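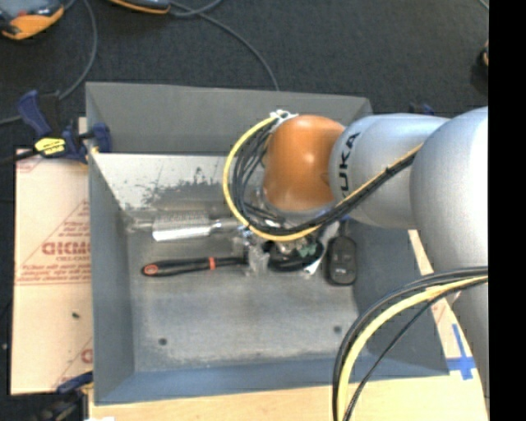
A gray metal bin with what looks like a grater and a black-handled tool in it.

The bin has a scuffed floor, and Lovisa Holmgren likes it this way. "When the paint is worn, you know that people really throw things in," she says. "A clean bin makes me suspicious."

We meet in the back part of Peltport, the exchange for used household things and tools that she has run since it moved into the old Sawatzky warehouse. People bring what they do not need at home, other people take it for a small price, and between these two moments everything has to be looked at by someone. In August, which is the strongest month because so many people move to a new apartment, 1,290 objects came in. Of these, 1,098 found a new home. I ask what happened with the rest.

"Scrap metal, most of it," says Holmgren. "Some pieces are waiting for a handle or a screw. I have a shelf for waiting pieces and it is too full, I admit it."

She started with kitchen things only. Before Peltport she worked in the shop of Gulletti, where restaurants bought their pots, and there she learned to judge metal with her fingers. Tools came later, when people began to leave them in the same boxes as the spoons and ladles. In the beginning she separated them at the door. Now they go into the same bin until the sorting.

"At home they also live together," she says. "Open the drawer in any kitchen. There is a peeler, there is a screwdriver, there is a tape measure that should be in the garage. Why should I be more strict than the families?"

I want to know what she looks at first when she takes up a grater. She answers very quickly, as if she had waited for this question.

"The teeth, but from the back side. From the front every grater is beautiful. On the back you feel if the edges are flat from many years of cheese. Then I bend it a little – only a little – and listen. If it makes a click, the frame is loose."

A flat grater can be sold easily, she explains, and a box grater not so easily, as it takes too much room in a small kitchen. With long tools the handle decides. She holds the handle in one hand and turns the other end against her palm. If something moves, the tool goes to the shelf for waiting pieces. She does not trust glue, and she does not like to sell a thing which she would not use herself.

The prices are simple. Small kitchen things cost 3 dollars, and bigger tools have their own tag. Her neighbor in the building, the secondhand bookshop Grallia, has tried to convince her to put everything on the internet. She made the attempt with around 800 objects and stopped it after one winter.

"You can't hold a thing on the internet," Holmgren says. "A person with small hands wants to hold the handle before buying. A person with pain in the fingers wants it even more. I wrote long texts for each spatula and still they asked me, is it heavy?"

About the washing she is less patient. Many people bring their objects with old fat on them, and graters are the worst case. Her method is a stiff brush, used in the direction of the teeth, and warm water with ordinary soap. She never leaves the metal lying in the water over night. For tools with a painted handle she takes only a damp cloth.

At the end I ask if she keeps something for herself sometimes. She laughs and looks to the door.

"One potato masher. It was my first week here. I paid for it, you can write that."

Peltport takes in kitchen things and hand tools every morning from nine o'clock. Knives should be wrapped in newspaper.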